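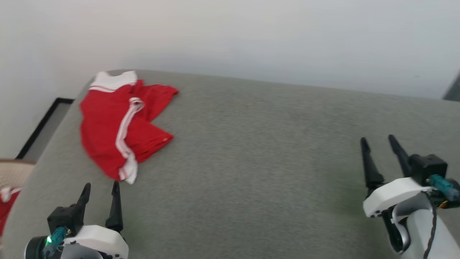 I started to support the football team of Plarville in the year I moved to this country, and it was not a choice of quality. They play in the fourth division, the stadium has 2,000 seats, and my apartment was close enough to hear the loudspeaker. On match days I still take out something red with white trim, and it spends half the morning in a heap on the gray sofa while I look for my keys. My first season was also their worst. They won 4 matches.

What I like in a small club is that you learn the language there. In the office people spoke slowly to me and were polite. In the stand they were not slow and not polite, and after one winter I understood almost everything, including words I could not use in the office.

The away games are a different matter. The longest trip is to Lundari, 376 kilometers in my old Honda, and the heater works only on the left side. Last season we lost there 4 to 0. I ate a cold sandwich in the parking lot and drove home in the rain, and on Monday I was asked at work if I had a nice weekend. I said yes, and I meant it.

Now the club wants to move the matches against Grellov from the afternoon to the evening. I am against this, but I will go anyway. The season tickets are on sale in August, and the price for the standing places is the same as before.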